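A place for the big white disc

January 3, 2023

In October I promised myself that I will finally make order on the work table, and now it is January, so I am only a little late. The table stands in the back room, next to the shelf we call Galley, because it is long and narrow like a ship kitchen. For three months I put everything on it that had no other place. Screws, cables, tape, two cups, a box from Vekov which I never opened. When I wanted to work, I pushed all of this to one side with my arm, and when I wanted the other side, I pushed it back.

My rule for this winter is simple: small things go to the shelf, and only the big things may stay on the table. I bought 12 plastic boxes with lids and wrote the labels by hand. My handwriting is not beautiful, but I can read it. The cables alone filled three boxes, and I threw away the ones which I could not name.

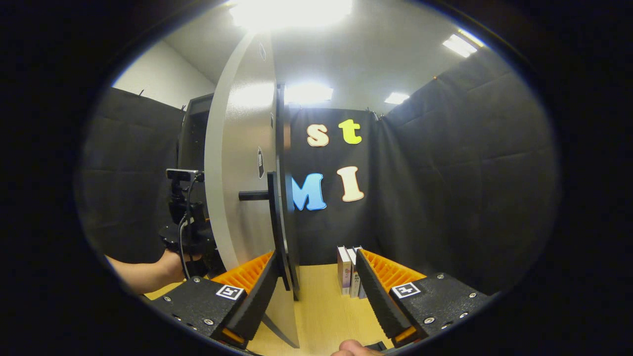

Big things are a different problem, and I thought about them for a long time. A box does not help you when the thing is taller than the box. First I wanted to lay everything flat, but then there is no table left, so I decided that what can stand should stand. The white disc goes on its edge, with the black rim running down one side, and like this it takes much less of the table than it would lying down. It is very tall, so I look at it every time I reach for something. The glossy face also catches the light from above, and I suppose I will see every finger mark on it. I must find a soft cloth.

The camera mounts also stay on the table, standing up. I tried to keep them in a drawer before, and each time I had to untangle the cable first.

What is still missing is a good lamp for the corner. I looked at one from Jukside, but I want to measure the shelf before I order. The Vekov box is also still closed. I moved it under the table, where I will probably find it again in October.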